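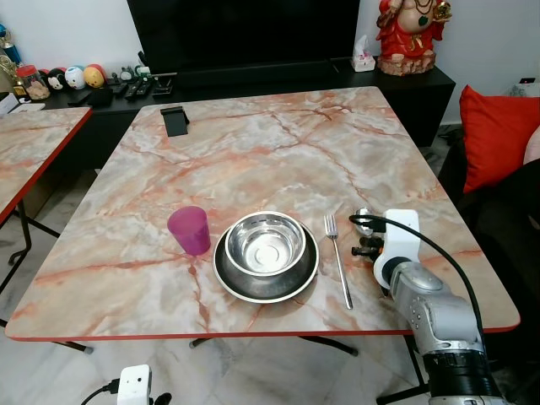

Table practice at Zistness, May 2019

"Again!" said Dörte Stüber, before Herman Ginting had even put down his screwdriver.

He had spent the whole morning inside the wrist. Joint 2 had been grumbling for days, and he had opened it, cleaned it, greased it and closed it up with 11 tiny screws, every one of which he was proud of. Then he had tied the cable back with plenty of slack - the last one had been strung so tight it hummed.

Now Asterow had the spoon.

"Listen to that," Herman whispered.

"I can't hear anything."

"Exactly! Isn't it wonderful?"

Dörte bent down until her chin was level with the fork. She had written 1,565 lines in the repair log, most of them complaints, and she loved this arm more than her car.

"Lower it by a hair," she said. "And go gently with the fingers, the pads are new."

Herman tapped the key. They both held their breath, grinning like children at a window, and the spoon began to come down beside the fork.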